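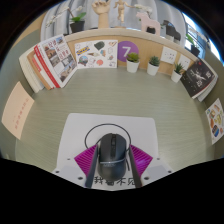 **Ghoneim**
Workstation Set-Up Lead, Flisdale

Revised 10/1/24

## 4. Setting Up the Desk Top

This section covers the desk surface, the wired mouse, and the items kept against the low partition at the back of the desk. Finish Section 3 (leveling the desk and fitting the partition) before you start. If the desk still rocks when you lean on a corner, go back to step 3.6.

The steps are the same for the single desk and for desks set in a row. Where the row version differs, a note says so.

### 4.1 Clean the surface

1. Take everything off the desk, including the keyboard and any paper.
2. Wipe off loose dust with a dry cloth.
3. Dampen a second cloth with Pritine surface cleaner and wipe along the grain lines, from one side of the desk to the other.
4. Wipe the top rail of the partition the same way.
5. Let the surface dry before putting anything back.

> **CAUTION:** Spray the cleaner onto the cloth, never onto the desk. Liquid can run into the joint where the partition meets the desk top and swell the panel.

### 4.2 Connect the mouse

1. Unwind the cable fully and remove the twist tie.
2. Feed the plug through the cable opening from above. On row desks, use the opening on your own side of the divider.
3. Plug it into the computer or dock.
4. Pull enough cable back onto the desk to leave one easy loop in front of the mouse.
5. Move the mouse to the far left and far right of the area you plan to use. If the cable pulls tight at either end, feed a little more through.
6. Close the cable clip under the desk.
7. Check both main buttons and roll the scroll wheel in each direction.

**Note:** Keep the loop clear of the plants. A stiff new cable will spring back toward the partition for the first week or so and can tip a small pot.

If the pointer skips on the wood-grain finish, wipe the lens on the underside of the mouse with a dry swab. If it still skips, request a mouse pad, order code 417. Do not tape paper to the desk as a substitute. The tape lifts the finish.

### 4.3 Place the books

1. Put books at the left end of the partition. Left-handed users may use the right end.
2. Set the largest book down first, with its back edge touching the panel.
3. Lean the others against it at a slight angle. Covers may face out.
4. Press lightly on the front book. If the stack slides, take out a book or add a bookend.

Books that don't fit go in the cabinet. The top rail is trim and is not made to hold them.

### 4.4 Posters and number signs

Each desk in a numbered row has its number sign on the front of the partition. Leave the sign where the installer put it, since the desk number is used for deliveries and repair requests.

1. Choose a spot beside the sign. Do not cover any part of the number.
2. Clean the spot and let it dry.
3. Put one removable strip on each back corner of the poster.
4. Line up the top edge of the poster with the rail and press each corner for ten seconds.

> **CAUTION:** No pins, staples, or hot glue on the panel.

### 4.5 Small plants

Succulents in small pots do well along the base of the partition. Each pot needs a closed bottom or a saucer.

1. Stand the pots in a line on the desk, close to the panel.
2. Leave a finger's width between each pot and the panel.
3. If your desk has a Plasovent air outlet, keep pots at least 300 mm away from it.
4. Take pots to the sink to water them. Let them drain, wipe the bottoms, and put them back.

Soil spilled on the desk should be brushed up dry. Wiping it wet pushes grit into the grain.

### 4.6 Before you go on

- Mouse moves freely across the working area
- Cable clip closed
- Number sign fully visible
- Pots dry underneath

Replacement clips and poster strips are kept in Room 118. Lamp and monitor arm fitting start in Section 5.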